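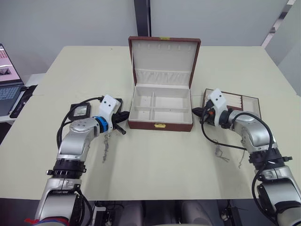

The box with its lid up. The loops and the gathered pocket in there are the best part.

I finally tackled my jewelry this week, and I'm so glad I did! Everything I own had ended up in one drawer at Liden (that's what we call our cottage, don't ask), and the chains had knotted themselves into one big lump. My neighbor Dehua Tang got me started with two straight pins and a drop of baby oil. Lay the knot flat, poke both pins into the middle and gently wiggle them apart. Don't pull on the ends! It took me up to 90 minutes to get through the lot, with tea. 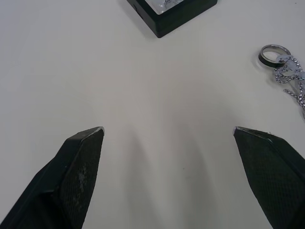
Sorting goes a lot faster if you lay the pieces out before you put a single one away. I used to do this on the bedspread and lose earring backs in the stitching every time. A smooth white tabletop is so much better, with plenty of bare space in the middle and no pattern for a tiny stud to hide in. Fasten every clasp as you go, and wipe each piece with a soft dry cloth (an old T-shirt is fine).

Chains go in the lid, one to a loop, with the ends tucked into the pocket so they can't swing around and tangle again. Rings go in the padded rolls. Earrings I keep in the long side slots, both halves of a pair together, and I leave one small compartment for whatever I'm wearing that week. 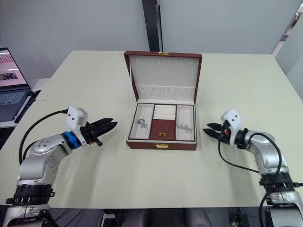
Silver on the sides, ring rolls in the middle, and a gold ring in the little red compartment.

For tarnish, I drop a stick of plain white chalk in with the silver and swap it every September. Oh, and keep the box out of the bathroom, the steam is awful for silver. Mine lives on the closet shelf now, next to the sewing tin.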